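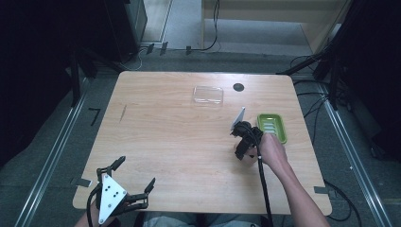 Seifenschale und Kunststoffschale auf dem Testtisch, dazu beide Handgreifer.

Gomari Handgreifer-Set im Test: Wie viel Hausarbeit steckt in zwei Fingern?

Das Set von Gomari besteht aus zwei Greifern, die von Hand geführt werden, zwei Anschlussleitungen und einer Aufzeichnungssoftware. Einen Arm gibt es nicht dazu. Der Käufer führt Hausarbeiten mit den Greifern vor, die Software speichert Bewegung und Fingeröffnung, und ein später angeschlossener Roboterarm soll die Tätigkeit daraus lernen. Wir haben beide Hälften dieses Versprechens geprüft: zuerst die Vorführung durch Menschen, danach die Wiedergabe auf zwei Armen des Typs Clelow, die uns für den Test zur Verfügung standen.

Prüfaufgaben

Geprüft wurden 4 Aufgaben, die in jedem Bad und jeder Küche anfallen: eine Seifenschale umsetzen, eine flache Kunststoffschale an der Tischkante ausrichten, ein Tuch einmal falten, einen Schraubdeckel öffnen. Jede Aufgabe wurde im Juli von Friederike Grube und Thắng Khổng je 18-mal vorgeführt. Beide hatten vorher nicht mit Handgreifern gearbeitet. Bewertet wurde nur, ob der Gegenstand am Ende innerhalb der markierten Fläche lag oder, beim Deckel, ob er ab war. Das Tempo wurde notiert, ging aber nicht in die Wertung ein.

Handhabung

Die Finger öffnen gleichmäßig und schließen ohne spürbares Spiel. Der Kraftverlauf am Abzug ist linear, was beim Greifen dünner Ränder hilft. Störend ist das Gewicht: Nach einer halben Stunde ermüdet das Handgelenk, und die Vorführungen werden messbar unruhiger. Gomari empfiehlt im Handbuch Pausen, nennt aber keine Intervalle.

Die Kabel laufen nach vorn über die Tischkante ab. Bei Aufgaben mit einer Hand fällt das nicht ins Gewicht. Beim Falten kreuzen sich die Leitungen, sobald die Hände die Seiten wechseln, und man führt die Bewegung anders aus, als man sie ohne Kabel ausführen würde. Die Software speichert auch diesen Umweg und gibt ihn an den Arm weiter.

Aufgabe 1: Seifenschale

Die einfachste Aufgabe im Feld. Eine rechteckige Schale mit hochgezogenem Rand bietet den Fingern eine klare Angriffsfläche. Von Hand geführt gelang das Umsetzen ohne Ausfall. Auch die Arme setzten die Schale zuverlässig in die Zielfläche, solange sie beim Start ungefähr dort lag, wo sie in den Vorführungen gelegen hatte. Um eine Vierteldrehung versetzt, griff der rechte Arm auf die Kante und schob das Teil vor sich her. Eine Korrektur erfolgte nicht. Mit zusätzlichen Vorführungen in gedrehter Lage verschwand der Fehler.

Mit Seife in der Schale sieht die Sache anders aus. Ein nasses Stück rutscht beim Anheben, und der Arm registriert das nicht. Gomari wertet keine Kraft an den Fingerspitzen aus. Für den Waschtisch ist das ein ernster Mangel.

Aufgabe 2: Kunststoffschale

Durchsichtiger Kunststoff auf hellem Holz ist für jede Bildauswertung unangenehm. Die Maserung scheint durch den Boden, erkennbar bleiben im Wesentlichen die Kanten mit ihren Lichtreflexen. Friederike Grube hatte damit keine Mühe, die Arme schon. Bei gleichmäßigem Licht fanden sie die Schale meistens, bei seitlich einfallender Nachmittagssonne griffen sie wiederholt daneben. Eine matte Unterlage behebt das Problem, nur deckt im Haushalt kaum jemand den Tisch nach den Bedürfnissen seines Roboters.

Aufgabe 3: Tuch falten

Von Hand geführt ist die Aufgabe mit etwas Übung lösbar. Thắng Khổng brauchte mehrere Anläufe, bis beide Ecken gleichzeitig gefasst waren. Die Wiedergabe gelang nur mit einem steifen Baumwolltuch. Ein weiches Mikrofasertuch wurde in keinem Durchgang so abgelegt, dass man es in einen Schrank legen würde. Die Arme falten, aber sie streichen nicht glatt, und eine Falte im Stoff pflanzt sich beim nächsten Griff fort.

Aufgabe 4: Schraubdeckel

Nicht bestanden. Die Greiferfinger fassen den Deckel, das Handgelenk des Arms dreht, und nach einer halben Umdrehung muss umgegriffen werden. An dieser Stelle verlor das System regelmäßig den Anschluss. Schon die Vorführung ist mühsam, weil auch der Mensch mit zwei Fingern umgreifen muss - mit bloßen Händen würde er den Deckel zwischen den Kuppen rollen.

Software

Die Aufzeichnung läuft stabil. Fehlversuche lassen sich nachträglich markieren und ausschließen, allerdings nur einzeln. Eine Stapelfunktion fehlt. An einem Mittwoch brach die Verbindung zum linken Greifer zweimal ab, ohne dass die Oberfläche eine Warnung anzeigte; die betroffenen Aufnahmen waren unbrauchbar. Der Support antwortete am Folgetag und verwies auf die Steckverbindung. Nach dem Nachstecken trat der Fehler nicht mehr auf.

Stimmen aus der Werkstatt

Ruth Huanca leitet bei Salazar die Endmontage von Badarmaturen und hat das Set dort parallel ausprobiert. Ihr Urteil fällt milder aus: »Bei uns liegt jedes Teil in einer Aufnahme. Die Lage ist bekannt, das Licht ist immer gleich. Unter diesen Bedingungen reicht das Greifen.« Für das Bestücken von Ablagen setzt sie das System weiter ein, für Verschraubungen nicht. Das deckt sich mit unseren Messungen. Die Werkbank nimmt der Maschine die Unordnung ab, die Wohnung tut das nicht.

Vergleich

Das Konkurrenzprodukt von Hekedgate arbeitet kabellos und liegt leichter in der Hand. Dafür ist der Öffnungsweg kleiner, und breite Schalen lassen sich nur am Rand fassen. Beim Tuch war Hekedgate leicht im Vorteil, bei starren Gegenständen Gomari. Den Deckel öffnete keines der beiden Systeme.

Bewertung

Verarbeitung: gut
Handhabung: befriedigend, Abzug für Gewicht und Kabelführung
Software: befriedigend
Wiedergabe starrer Gegenstände: gut bei bekannter Lage
Wiedergabe Textilien: mangelhaft
Schraubverschlüsse: nicht bestanden

Für Werkstätten mit festen Aufnahmen und für Labore ist das Set brauchbar. Als Weg zur automatisierten Hausarbeit taugt es derzeit nicht. Wer trotzdem kauft, sollte die Kabel mit Zugentlastung am Tisch befestigen und Vorführungen von Anfang an mit wechselnder Lage der Gegenstände aufnehmen. Einen Nachtest mit der angekündigten Kraftmessung haben wir bei Gomari angefragt, ein Termin steht noch aus.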